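Vlasta Vaněk
@vlasta.vanek – 23 août 2023

1/ Point d'étape sur le bras de l'atelier. Tâche retenue : prendre des fleurs artificielles par la tige et les piquer dans un support. Bras à 6 axes, pince à deux doigts, caméra au poignet. Le fil est long et parle surtout de câbles.

2/ Rappel de la configuration pour ceux qui arrivent. Le bras est un Idavetti d'occasion, acheté sans contrôleur. La commande est refaite sur une carte Skenine, firmware maison. Le PC ne fait que la vision et la planification. Tout ce qui touche à la sécurité reste sur la carte.

3/ Bus série unique pour les six moteurs. Trame courte, accusé de réception systématique. J'avais mis la lecture de température dans la boucle rapide, c'était une erreur : la gigue devenait visible à l'œil sur l'axe 4. Elle est passée dans une boucle lente, l'axe 4 se tient.

4/ Doigts de pince : troisième version. La première avait des faces parallèles planes. Sur une tige fine, la moindre erreur d'angle et la tige roule, puis sort par le bas.

5/ Deuxième version avec une rainure en V. Bonne tenue sur les tiges rigides. Sur un fil souple, la rainure impose sa propre direction et tord le fil à la fermeture. Kamil Krajčí m'avait prévenu, j'ai quand même imprimé les deux paires.

6/ Version actuelle : doigts sombres, bout arrondi, légèrement rentrant. Pas de rainure. Un patin souple collé côté intérieur. Le serrage est limité en courant, sans capteur d'effort. Suffisant pour l'instant.

7/ Couleur des doigts : choisie pour la segmentation. Avec des doigts clairs sur fond blanc, le masque de la pince débordait sur le fond dès que l'éclairage bougeait. En foncé, un seuil fixe suffit. Je garde un seuil fixe tant que je peux.

8/ Fond blanc, donc. Je voulais éviter d'apprendre au modèle le grain de l'établi. Contrepartie : les ombres. Une ombre de tige est fine, allongée, grise, à côté d'une tige fine et allongée. Le détecteur les prenait volontiers l'une pour l'autre.

9/ Ce que j'ai essayé contre les ombres, dans l'ordre :
– deuxième lampe en face : deux ombres au lieu d'une
– diffuseur devant la lampe principale : ombres plus molles, nettement mieux
– passage en espace Lab et seuil sur les canaux a et b : règle l'essentiel pour les tiges vertes

10/ Reste le cas du fil jaune pâle. Peu saturé, donc proche du fond en a et b, et proche d'une ombre floue en luminance. C'est la pièce la plus pénible du lot. Je l'ai gardée dans le jeu de données pour cette raison.

11/ Données : 96 démonstrations en téléopération, enregistrées au poignet uniquement. Bohumila Gajdoš en a fait la plus grande partie. Sa façon de descendre est plus régulière que la mienne, cela se voit sur les courbes de vitesse.

12/ J'ai écarté les démonstrations où l'opérateur corrige la prise après contact. Le modèle apprenait la correction sans apprendre la prise. Il fermait à côté, rouvrait, refermait à côté. Comportement très convaincant vu de loin.

13/ Sur la caméra au poignet. Avantage : l'étalonnage main-œil se fait une fois et ne bouge plus, à condition que le support ne fléchisse pas. Le mien fléchissait. Nervure ajoutée sous la platine, vis de 3 remplacées par des vis de 4.

14/ Inconvénient : à l'approche, les pétales remplissent l'image et la tige n'occupe plus que quelques pixels de large. L'autofocus est désactivé. Mise au point fixe réglée sur le plan des bouts de doigts. Tout ce qui est plus loin est un peu mou, je l'accepte.

15/ Exposition fixe également. En automatique, une fleur claire qui entre dans le champ assombrit tout le reste, et les rouges profonds tombent dans le noir. Balance des blancs verrouillée sur le fond.

16/ Question d'Evelien Verhoeven hier : pourquoi ne pas viser la corolle, plus grosse et plus facile à détecter ? Parce que les pétales en tissu cèdent sous les doigts sans donner de position stable, et que les bords s'effilochent. La tige porte tout, c'est elle qu'on pique.

17/ Point de prise : je cherche la jonction où les fines branches se rejoignent, puis je descends le long de la tige. Squelettisation du masque, nœuds de degré trois ou plus, on garde le plus bas. Pas d'apprentissage pour cette étape.

18/ Cela échoue quand deux fleurs se croisent. Le squelette fusionne les deux tiges et crée une jonction qui n'existe pas. Contournement provisoire : si les branches de part et d'autre du nœud ont des teintes trop différentes, le nœud est rejeté.

19/ « Provisoire » date du premier mois. Je le note ici pour que ce soit écrit quelque part.

20/ Feuilles : elles gênent plus que prévu. Une feuille dentelée de profil donne un squelette plein de petites branches parasites. Élagage des segments de moins de 40 pixels. Une vraie branche courte peut disparaître au passage, mais jamais la tige principale dans mes essais.

21/ Partie mécanique. Le câble de la caméra longeait l'axe 5 et tirait sur le connecteur en bout de course. Symptôme : image figée, aucun message d'erreur, le bras continue. Mauvaise combinaison.

22/ Correction en deux temps. Câble repassé avec une boucle libre au poignet, bride imprimée de chaque côté. Et côté logiciel, un compteur d'images : si le numéro ne change plus, arrêt contrôlé. J'aurais dû écrire le compteur en premier.

23/ Alimentation : bloc Mundex 24 V. Chute de tension quand les axes 2 et 3 accélèrent ensemble. Condensateur de 1000 µF ajouté au plus près des variateurs et rampe d'accélération adoucie. La seconde mesure a fait l'essentiel du travail.

24/ On m'a demandé le code. Le firmware est propre et sera publié en septembre. La partie vision est dans un état que je ne souhaite pas partager. Miloslav Kratochvíl relit les modules un par un, il en est aux transformations de repères.

25/ À propos des repères : une seule convention, z sortant de la pince, écrite en tête de chaque fichier. Deux soirées perdues sur un signe avant d'en arriver là.

26/ Ce qui n'est pas traité : l'occlusion par la pince elle-même. Dans les derniers centimètres, les doigts masquent la tige au moment précis où il faudrait la voir. Actuellement je fige la cible et je termine en aveugle. Cela marche si la fleur ne bouge pas.

27/ Piste envisagée : estimer le contact par la différence entre position commandée et position mesurée des doigts. Sur un fil aussi fin, l'écart est du même ordre que le jeu de la transmission. Il faudra d'abord réduire le jeu.

28/ Tạ a proposé un ruban caoutchouté sur les patins pour augmenter le frottement. Essayé ce matin. La tige tient mieux, mais elle colle à l'ouverture et part de travers au moment de la dépose. Ruban retiré.

29/ Réglage en cours : hauteur de départ de l'approche. Trop haut, la tige est hors mise au point. Trop bas, un doigt accroche une feuille. Je balaie la plage par pas réguliers et j'enregistre une image par position, éclairage inchangé.

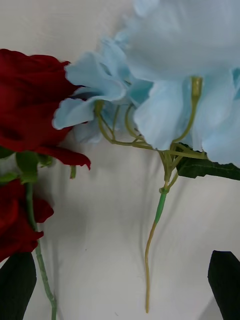 30/ Le balayage reprend ce soir avec l'orientation du poignet comme second paramètre. Si la plage utile se révèle étroite, je rallonge les doigts et je réimprime une quatrième paire. Il faudra alors refaire la mise au point et l'étalonnage.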